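What a month for the Primivura garden project! The February seed swap drew 431 people, well past our hopes, and we gave out 1,185 packets — mostly beans, squash and kale.

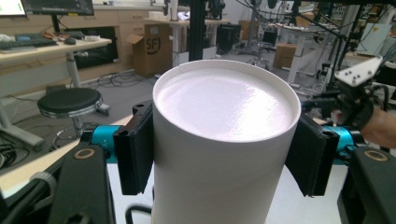
## Spending

Your grant covered the hall at Sarkard and the printing. We have 117 dollars left, which will go to compost. 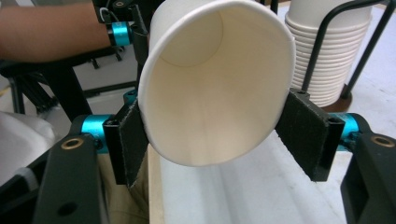
Spring seedlings are next, and Grasto Nursery has offered us bench space. Tomatoes go in first, then peppers. We'll start them in plain white paper cups with a rolled rim, a hole poked in each base. Our goal is 2,000 plants by May!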